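How to Clean the Grout on an Old Brick Bathroom Wall

I put this off for years, so please don't feel bad if you have too. Brick in a bathroom is lovely to look at and a magnet for soap film, and the mortar lines are where it all settles in. The good news is that you need very little: baking soda, dish soap, a soft nylon brush, a spray bottle and a couple of old towels you don't mind ruining.

Start with a dry brushing

Run the brush along the mortar from the top row down, before any water comes near it. My neighbor Melahat Aydoğan taught me this one, and I was amazed at how much dust and lint came away (I had been turning all of it into paste for years!). Lay a towel in the tub first to catch the crumbs and save the drain.

Mix your paste and scrub

Stir three parts baking soda into one part water, with a squirt of dish soap, until it holds together on a spoon. Spray the wall lightly with plain water, then work the paste into the lines in short strokes, a patch the size of a dinner plate at a time. Let it sit for up to 13 minutes and go put the kettle on. Skip the vinegar, please — it eats at mortar, and I learned that the hard way in our old place in Cisterden.
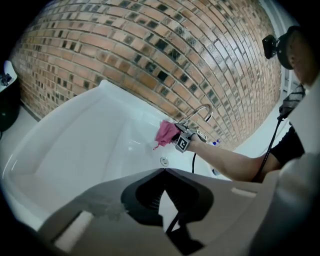
Rinse and let it dry

Wipe with a damp cloth, rinse the cloth often, and go over everything twice. Brick drinks up more water than you'd think, so leave the window or the fan going overnight before you judge the color.

Seal it, if you like

A breathable masonry sealer is worth the trouble near a tub. Try it in a low corner first and wait a day, as some of them darken the brick quite a bit. Two thin coats did it for me, and I redo mine every June, when I can keep the windows open all afternoon.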